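Puddles, Paving and People: How Surface Drainage Affects the Use of a Town Square
Student project report, Urban Geography, second year

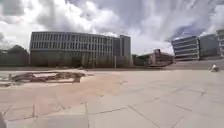 1. Background

Town squares are usually discussed in terms of benches, trees and shops. Our group wanted to look at something more basic, which was where the rainwater goes. Large paved areas have to be laid with a slight slope so that water runs to a drain or channel. If the slope is too small, or if part of the paving sinks over the years, water collects in low spots. People then walk around these spots, and over time this can change how the whole square is used.

We chose two squares for the study. Fadow Square is the larger one and was repaved in large concrete slabs. Bumbridge Market is smaller and older, with stone setts and a channel down the middle. Both are closed to cars except for deliveries.

2. Questions

We started with a long list and cut it down to two. First, do people change their route across a square after rain, and by how much? Second, does the type of paving make a difference to how long standing water stays?

We had also hoped to compare winter and summer, but the project only ran through September and October, so this was dropped.

3. Method

For the route survey, we stood at one corner of each square and drew the path of every person who crossed during a 15-minute period on a printed plan. One person drew and one person called out. We did this on dry days and again within an hour after rain had stopped. In total we recorded 520 crossings, 287 of them in dry conditions.

For the water survey, we marked the outline of each puddle with chalk and measured its widest point with a tape. We went back every 30 minutes until it was gone or until it got dark. Chalk does not hold well on wet stone – we lost several outlines this way at Bumbridge and had to use small stones to mark the corners instead.

Slope was measured with a two-meter level and a set of plastic wedges. This is not a precise method. We repeated each reading and took the average.

4. Results

In dry weather, most people at Fadow took the shortest line between the bus stop and the library side. After rain the paths split into two groups, one on each side of the low area. The middle was almost unused. At Bumbridge the change was much smaller, and people mostly stepped over the channel in the same places as before.

We mapped 23 puddles at Fadow and 6 at Bumbridge. Since Fadow is larger, the numbers cannot be compared directly, but the Fadow puddles also lasted longer. The slowest one was still there when we stopped for the evening. The Bumbridge puddles were all gone within two hours, and we think the open joints between the setts let some of the water through.

The slope readings at Fadow were uneven. Two places close to the drains were slightly higher than the paving behind them, so water could not reach the drain at all.

5. Problems with the study

Our sample is small and the weather was not under our control. Rain often came with wind, and wind may also make people choose a different path. We could not separate the two. Market days at Bumbridge were left out because the stalls block most of the routes.

We also changed the survey form after the first week, when we noticed that people who stopped in the middle were being recorded in different ways by different group members. The first week's sheets were redrawn to match, but there may still be errors in them.

6. Discussion

The results suggest that small differences in level matter more than we expected. A square can look flat and still send water to the wrong place. Open joints seem to help, although they are harder to cross with a wheelchair or stroller, and a town would have to weigh that up.

If we did this again, we would borrow a proper laser level and start earlier in the year. We would also add a third square with gravel or planted areas, so that there is a surface that soaks up water to compare with the other two.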